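Quiénes somos

Clilteck es un centro de formación y pruebas dedicado a la automatización de tareas manuales. Trabajamos con talleres, lavanderías, pequeños almacenes y centros de formación profesional que quieren saber qué parte de su trabajo puede hacer un robot y qué parte conviene dejar como está. La directora del centro es Mhairi Moncrieff, ingeniera mecánica, que puso en marcha el primer banco de pruebas con dos compañeros y un brazo de segunda mano.

Hoy somos 21 personas entre personal técnico, docentes y operadores. La mayor parte de la plantilla trabaja en la nave, a pie de mesa.

Qué hacemos

Nuestra actividad se reparte en dos áreas. La primera es la formación: cursos cortos de programación, seguridad y mantenimiento de pinzas, con grupos de hasta 20 alumnos. La segunda es la grabación de tareas. Los operadores realizan trabajos corrientes con una pinza de mano que lleva cámara, y esas grabaciones sirven después para entrenar a los robots. Doblar, ordenar, meter piezas en cajas, pasar un objeto de un lado a otro de la mesa. Son movimientos que una persona hace sin pensar y que a una máquina hay que enseñárselos muchas veces y de muchas maneras.

El material blando es el que más horas nos ocupa. Una pieza rígida tiene siempre la misma forma; una tela o un cojín cambian cada vez que se agarran, y además tapan la cámara cuando se acercan demasiado. Las grabaciones en las que ocurre esto se revisan a mano y se decide una por una si se conservan.

Jornada de puertas abiertas

Una vez al año abrimos la nave al público. La próxima jornada será el 26/7/26, en horario de mañana y de tarde, con entrada gratuita previa inscripción. En la edición anterior recibimos a 298 visitantes y para esta hemos fijado el aforo en 300, repartidos en turnos.

La visita empieza en la entrada con una explicación breve de las normas de seguridad. Después se recorre la zona de mesas, donde el equipo trabaja como cualquier otro día. No se prepara un espectáculo aparte: los visitantes ven las tareas que estén en curso, con sus repeticiones y sus pausas. Los operadores pueden contestar preguntas entre una grabación y la siguiente.

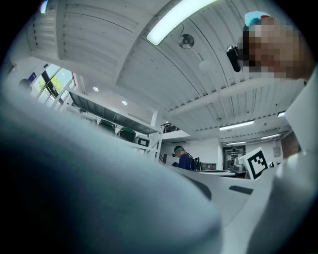
La zona de trabajo durante una grabación, vista desde la cámara de una pinza de mano.

Tras el recorrido hay una demostración guiada. Un operador hace una tarea completa con la pinza y el público sigue en una pantalla lo que registra la cámara. A continuación, quien lo desee puede probar. Se empieza por coger un objeto pequeño y dejarlo dentro de una bandeja, y el ejercicio siguiente consiste en doblar un paño por la mitad. Los menores de edad pueden participar acompañados de un adulto.

También se explica para qué sirven los marcadores cuadrados en blanco y negro que usamos en los puestos. Son puntos de referencia que permiten calcular dónde está la cámara respecto a la mesa. Pedimos a los visitantes que no los toquen ni los muevan, porque obliga a calibrar de nuevo el puesto.

Con quién trabajamos

Galteo nos suministra las pinzas y se ocupa de las reparaciones. Con Goltura, una empresa de lavandería industrial, mantenemos un proyecto sobre doblado de ropa de trabajo que entra ahora en su segunda fase. El centro de formación Guthrie nos envía alumnos en prácticas; varios de ellos han terminado incorporándose a la plantilla como operadores.

Visitas de grupos

Los centros educativos y las empresas pueden solicitar una visita fuera de la jornada de puertas abiertas. Los grupos no deben pasar de 20 personas. La visita incluye el recorrido por las mesas, la demostración y un rato de prueba con la pinza. En agosto no se realizan visitas por las labores de mantenimiento de la nave.

Para solicitar fecha hay que rellenar el formulario de contacto e indicar el número de asistentes, la edad en el caso de los escolares y si alguna persona necesita acceso adaptado. Respondemos en un plazo de cinco días laborables.

Se recomienda calzado cerrado. El pelo largo debe ir recogido en la zona de mesas y las mochilas se dejan en recepción. Para hacer fotografías en la nave hay que pedir permiso al responsable del turno.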